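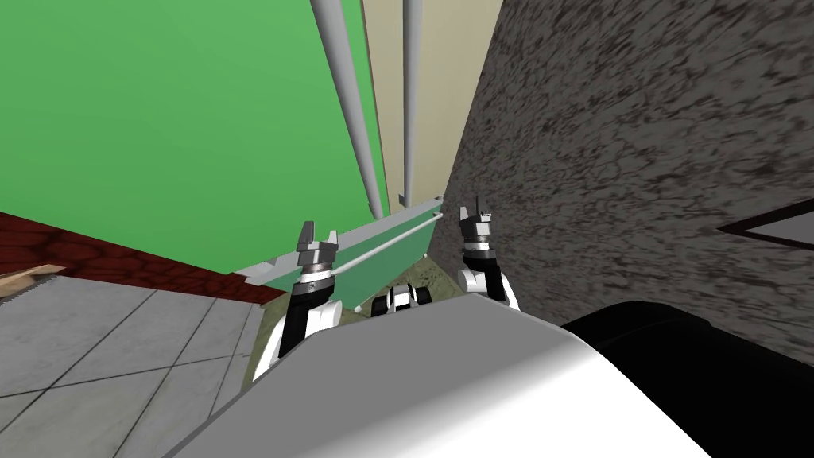
Rutura Wrist Stop Module
Part no. RU-737

The Rutura is a contact-stop module for two-armed service robots with parallel-jaw grippers. It mounts between the wrist joint and the gripper housing and cuts drive torque on that arm when side load passes the set limit. Etine supplies it singly or as a matched left and right pair.

Revision notice, firmware 636

Units shipped with firmware 636 have a known fault. When both arms work close to a large flat panel, the left and right modules can exchange their zero-load values at startup. The arm nearer the panel then reads a false margin and keeps pushing after contact. The fault was reported in March by Dumitrescu, an integrator running panel approach trials in the Drutness simulator, and Etine reproduced it there. It does not occur when a single module is fitted.

Do not run a paired set on firmware 636 near fixed structures or people. Update to firmware 737 before the next power cycle under load.

Conditions under which the fault appears

Both modules are powered from the same bus and both arms are raised at startup. One gripper is at or near a fixed surface such as a pipe base or panel edge, and the other is in free space. The log shows code 3157 on the left channel only. Stop motion at the controller when this code appears. Clearing the code from the menu does not restore the zero values.
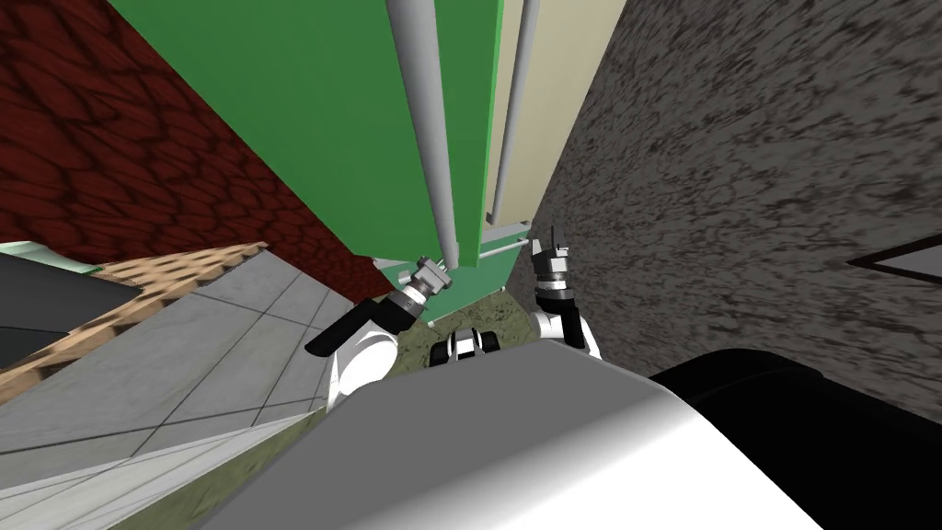
Update procedure

1. Move both arms clear of all surfaces and lower them to the rest position.
2. Remove drive power. Leave logic power on.
3. Load firmware 737 to the left module, then the right.
4. Cycle logic power and wait 10 seconds.
5. Run the zero routine on each arm separately.
6. Restore drive power and repeat the approach at reduced speed.

Checking the result

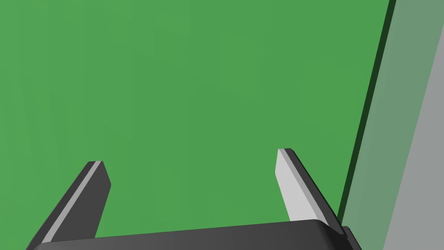
The Rutura has no way to sense a surface before contact, so the first approach after an update must be made under operator control. Hold the gripper still short of the panel and read the side load on both channels. The fingers should be set wide apart with nothing between them, as they are against the green panel, because a held part shifts the zero. If the two channels disagree, return the pair to Etine for calibration.

Supplied with the module

Mounting ring, bus cable, screw set and printed zero routine card. The controller license is sold separately. Modules from mixed firmware versions must not be fitted as a pair.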